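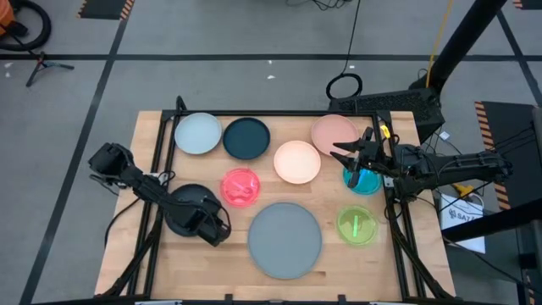 Dois braços para arrumar a louça

A oficina partilhada abre às seis da tarde e, em novembro, a essa hora já é noite. O grupo que constrói a bancada a que chamou Gatia chega aos poucos, liga a fonte de alimentação e espera que os dois braços façam a rotina de arranque. Demora 90 segundos. Ninguém põe as mãos dentro da estrutura durante esse tempo, e a regra está escrita na porta.

O projeto começou com um tampo de madeira clara e perfis de alumínio pretos comprados em segunda mão. Os perfis foram cortados à medida na própria oficina e aparafusados em volta do tampo. Os braços ficaram um de cada lado, virados para o centro, de modo a que os dois cheguem ao meio da mesa. Foi a parte mais rápida de toda a construção. Até agora o grupo gastou 1.478 euros, fora as peças estragadas, que ficaram numa folha de contas à parte.

A tarefa escolhida foi mexer em pratos e taças. São objetos baratos, há em todas as cozinhas e causam problemas muito diferentes consoante o tamanho e o material. Um prato grande e raso quase não tem altura por onde pegar. Uma taça pequena desliza se a pinça lhe toca de lado antes de fechar. As peças translúcidas são as piores para as câmaras, que tanto veem a borda como veem a mesa por trás dela. O grupo misturou de propósito pratos opacos com caixas redondas transparentes, algumas com pequenos objetos lá dentro.

As pinças têm dois dedos e foram redesenhadas várias vezes. A primeira versão era direita e curta, e os dedos batiam no tampo antes de agarrarem a borda. A segunda partia pela base. A atual afunila para a ponta e tem um degrau na face interior. Os dedos devem tocar-se exatamente ao meio quando fecham em vazio, e essa verificação faz-se no início de cada sessão. Se houver folga visível, desaperta-se o dedo, acerta-se e volta-se a apertar.

O programa que comanda os braços chama-se Flukham e foi escrito por três membros do grupo ao longo do verão. Guarda as posições das juntas e as imagens das câmaras, incluindo as que vão montadas nos punhos. Essas câmaras pequenas dão muito trabalho. Andam com a pinça e, por isso, os dedos aparecem sempre nítidos no mesmo sítio, enquanto tudo o resto muda.

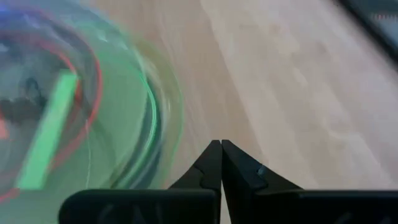
O arrastamento é o defeito que mais tempo tem ocupado. Quando o punho se desloca depressa, os veios da madeira passam a riscos e uma peça transparente perto da lente transforma-se em arcos de cor. O programa deixa então de saber onde está a borda. A solução provisória foi baixar a velocidade nos últimos centímetros da aproximação e encurtar a exposição. Encurtar a exposição obriga a mais luz, e a luz tem de ser difusa para não criar reflexos nos plásticos. Ainda se discute se vale a pena trocar as câmaras.

Das 789 tentativas registadas até ao fim de outubro, 119 foram postas de lado por terem imagens demasiado arrastadas. As restantes servem para afinar os movimentos. O grupo não publica taxas de sucesso e prefere esperar até ter o mesmo conjunto de pratos testado com os dois braços.

A lista de trabalhos para o inverno é curta. Falta prender melhor os cabos dos punhos, que ainda fazem laços largos, e passar a calibração para um único ficheiro. Falta também imprimir dedos de reserva. Para quem quiser montar uma bancada parecida, o conselho é deixar o tampo maior do que parece necessário e comprar parafusos a mais, porque os de cabeça pequena perdem-se no chão e os últimos são sempre precisos à noite, com as lojas fechadas.

Artigos relacionados
Kravets: uma fresadora feita com peças de impressora
Duketex, o tear de mesa que se programa em casa
Como escolher perfis de alumínio para uma bancada
Fontes de alimentação: o que verificar antes de ligar

Contactos | © Todos os direitos reservados | Voltar ao topo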